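3.2 Recording the pegboard task

We'd planned to start with something flashier, and then we watched our two-arm setup try to put down a cup. So pegs it was! Our club, Sodgate, spent most of the semester on one board and a handful of small parts, and I still think that was the right call (Ionuț Matei disagrees, and he gets his say in Section 5).

An episode starts with both arms in their home pose and ends when the operator calls it, good or bad. We kept the bad ones too. Dela Dankwa did most of the driving, because she has the steadiest hands in the club, and I sat next to her with the log sheet and typed in a label after each try. We recorded 156 episodes and threw out 26 where the logging had dropped joint data - painful, but there was no way to patch them. Of the rest, 100 went into training and the others were held back for testing.

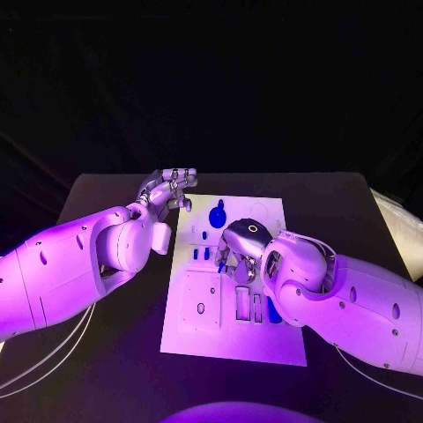
Figure 4. The peg task during recording. The right hand grips a small blue peg over the board while the left hand stays open beside it.

Small pegs are mean. Once the fingers close, they hide a good part of what they're holding, as Figure 4 shows, so the view from the head doesn't tell the policy much about how the peg is sitting in the grip. We fed in the finger joint angles as well, and that helped more than any change we made to the network. The Puncombe team had told us it would, and we should have listened sooner.

The other thing we'd do differently is the start positions. We shuffled the parts by hand between tries, and people are lazy shufflers (me included), so some corners of the board hardly came up at all. For the next round we're drawing positions from a script, and the operator will set them up from a printed sheet.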